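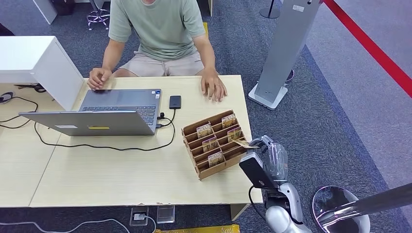 Products Guides Release Notes Support Contact

Lomuvo Support > Skememeo Administrator Guide > Performance Reviews > Opening a Review Cycle

Filed under: HR Administrators, Reviews and Appraisals

4. Opening a Review Cycle

This section applies to administrators who hold the Cycle Owner role in Skememeo. Managers and employees cannot open a cycle and should refer to section 5. Before you begin, confirm that the employee list has been imported and that every employee has been assigned a reviewer.

4.1 Create the cycle

1. Sign in and select Reviews, then Cycles.
2. Select New Cycle. Enter a name of no more than 90 characters. The name appears in all notices sent to employees and cannot be edited after launch.
3. Choose a review form. Organizations that moved from Rey will find their earlier forms under Imported.
4. Enter the opening and closing dates. A cycle must remain open for at least 5 days.
5. Select Save as Draft.

Note: Drafts are visible only to Cycle Owners. A draft left unchanged for 18 months is archived and may be restored from the Archive tab.

4.2 Assign participants

1. Open the draft and select Participants.
2. Add employees by department, by location, or by uploading a list. Uploaded lists must be in CSV format, with one employee ID per line.
3. Review the Exceptions panel. Employees on extended leave and those hired after the cut-off date are listed there and are excluded unless you select Include.
4. Select Confirm Participants.

Note: A single upload may contain up to 2,003 lines, including the header. Larger lists must be divided into separate files.

Caution: Removing a participant after launch permanently deletes any self-assessment that person has submitted. Export the record first.

4.3 Set rating visibility

1. Select Visibility.
2. Choose when employees may see their ratings: on submission, after manager sign-off, or on release by the Cycle Owner.
3. If your organization uses the Fustetti calibration module, choose the third option. The other two release ratings before calibration is complete.

4.4 Launch

1. Select Preview Notices and read each message in full.
2. Send a test notice to your own address.
3. Select Launch Cycle and enter your password when prompted.

Caution: Opening dates cannot be changed after launch. Closing dates may be extended but not shortened.

Section last revised May 22, 2021. Document owner: Margaux Pons, Customer Documentation, Lomuvo.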